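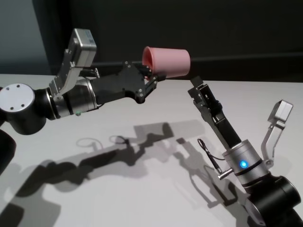
Most disputes over the classification of household goods begin with a commercial invoice that says too little. The importer writes two or three words, the broker picks a code that fits them, and the entry is filed. The trouble is that the tariff schedule asks questions those words do not answer. Take a plain pink cup with no handle and no printing on its side. "Cup, pink" is an accurate description of it and is close to useless for customs purposes, where color rarely matters and material nearly always does. Plastic, ceramic, glass and metal tableware sit in different chapters at different rates, and an officer working from the invoice has no way to choose among them.

Home Rulings Brokers Opinion Archive

The invoice line should carry the burden
May
By Denise Horrocks

My position is that an entry should be refused at filing, before the goods arrive, when the invoice line does not state material, use and method of manufacture where the schedule turns on them. At present the filing system checks that a code exists and that the arithmetic is correct. It does not check whether the description supports the code. That test is left to a later review, which may come months after the goods have been sold.

The cost of late review falls in odd places. Trokell, a kitchenware importer whose entries I handled for four years, once received a request for information covering 42 entries. The shipments contained 774 product lines. Every line had a code and a description, and most of the descriptions had been copied from a retail catalog. "Sunrise Tumbler" told the reviewing officer nothing. Trokell's compliance manager, Chelsea Holroyd, had to go back to the supplier for material specifications on products that had already been discontinued. The final duty adjustment was small. The labor was not, and none of it could be recovered.

The usual objection comes from brokers. Rutilio Espinoza of Birkett put it to me in writing: a broker is paid per entry, the margin is thin, and a hard stop at filing would turn each vague line into a phone call across several time zones. He also pointed out that a small importer may buy from a trading house that does not know the material either. I accept both points as descriptions of current practice. I do not accept them as reasons to keep it. An importer who cannot say what an article is made of is not in a position to exercise reasonable care when declaring it.

A second objection is that a hard stop would teach filers to type whatever text clears the screen. Some will. A false statement of material is, however, a much easier thing to act on than a vague one. It can be tested in a laboratory and compared with the purchase order. A catalog name cannot be wrong in any way that helps an auditor.

The rule should be phased in. I would begin with the chapters where material decides the heading, mainly tableware, footwear and luggage, and apply it first to filers with more than 1,000 lines a year. They have item databases already, and adding a required field to a database is routine work. Trorkeo, which sells one of the smaller filing packages, lets a client make the material field mandatory today. Few clients turn it on.

Smaller filers could be given an extra year and a short list of accepted terms. The list matters more than the year. "Stoneware" should pass. "Mixed materials" should not, unless the filer also states which component gives the article its essential character.

Penalties can stay where they are. What I am asking for is a rejection message, sent early, to the person who still has the supplier's number at hand.

Search this site Enter keyword Go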